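手持ち式グリッパ「Trudik」 組立キット

共同工房 Porkine 機器・キット案内
掲載日:2026年2月26日

製品概要

Trudik は、人が両手に一台ずつ持って操作する平行開閉式のグリッパです。布類の折り畳み、かごへの出し入れなど、卓上で行う家事動作の記録を目的として設計されました。ロボットアーム本体を所有していない個人の方、および共同工房の利用者の方が、自宅または工房の作業台で組み立て、使用できる構成としております。

本キットは左手用と右手用の二台を一組として頒布いたします。単体での頒布は行っておりません。破損時の補修部品につきましては、後述の「補修部品」の項をご参照ください。

構成品

・リンク部品(黒、左右各一式)
・爪パッド(黒)
・青緑色カラー
・真鍮ブッシュ
・結束クリップ(白)
・位置認識用マーカー板
・表示灯付き配線
・接続ケーブル
・ねじ類一式(予備を含む)
・組立手順書(日本語)

制御用計算機、電源装置、作業台およびマットは含まれません。

主な仕様

形式:手持ち式、平行リンク開閉
対象物:タオル、衣類、軽量の樹脂容器等
把持可能質量:300 g 以下
開閉の繰り返し試験:1,000 回(当工房における組立後検査)
接続:有線
表示灯:青色
組立に要する工程数:11

把持可能質量は、乾いた布を対象とした値です。水を含んだ布、硬質で角のある物、刃物には使用しないでください。

組立について

組立には六角レンチ、精密ドライバ、ブッシュ圧入用の小型万力を使用します。いずれも Porkine の工作室に備え付けがあり、利用登録を済ませた方は追加料金なしでお使いいただけます。

第4工程のブッシュ圧入では、リンク部品の穴に対して垂直に力を加えてください。斜めに入ったブッシュは抜き取らず、リンク部品ごと交換することを推奨いたします。第7工程で配線をリンクに沿わせ、結束クリップで固定します。このとき、爪を全開および全閉にして配線に張りが生じないことを確認してください。クリップを強く締め過ぎると、被覆を傷めるおそれがあります。

爪パッドは消耗品です。表面に光沢が出てきた場合、または薄手の布が滑るようになった場合に交換してください。

作業場所の準備

明るい色のマットを敷いた、天板の安定した机をご用意ください。計算機と電源装置は床に置いて差し支えありませんが、ケーブルが操作者の足元を横切らないよう、机の奥側にまとめることをお勧めします。周囲に支柱を設ける場合は、両腕を広げた際に肘が当たらない寸法としてください。当工房では、アルミ押出材の支柱とレールを Uçar 式の継手で組む方法を標準としており、図面は窓口にて閲覧できます。

マーカー板は汚れや反りにより認識が不安定になります。指で触れた後は、柔らかい布で軽く拭いてください。

操作上の留意点

タオルを扱う際は、縁の縫い目を爪の間に挟むと位置が決まりやすく、折り返しの動作も安定します。厚みのある部分を一度に深く挟むと、爪の先端が開いた状態で保持されることがあります。記録を始める前に、開閉を10回繰り返し、左右の動きに差がないことをお確かめください。

表示灯が点灯しない場合は、電源装置の出力を切ったうえで、ケーブルの差し込みを点検してください。通電中の抜き差しは故障の原因となります。

補修部品

爪パッド、ブッシュ、クリップおよびマーカー板は、一点から頒布しております。リンク部品は左右で形状が異なりますので、お申し込みの際に左右の別を明記してください。旧型「Protthorpe」をお使いの方は、爪パッドのみ共通でご使用いただけます。リンク部品およびカラーには互換性がありません。

使用状況
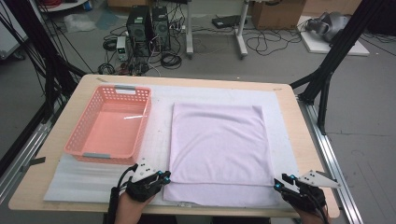
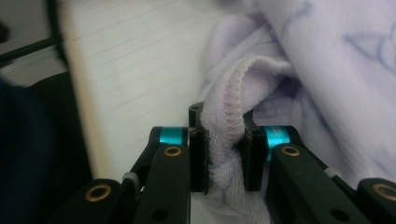 Trudik によるタオルの取り扱い(1枚目:作業台全体、2枚目:爪部の拡大)

頒布および受け取り

次回の頒布は3月を予定しております。お申し込みは Porkine 窓口または申込用紙にて承ります。受け取りは工房窓口のみとし、配送は行っておりません。組立済み品をご希望の場合は、申込用紙の備考欄にその旨をご記入ください。

本ページに記載の仕様は、改良のため予告なく変更することがあります。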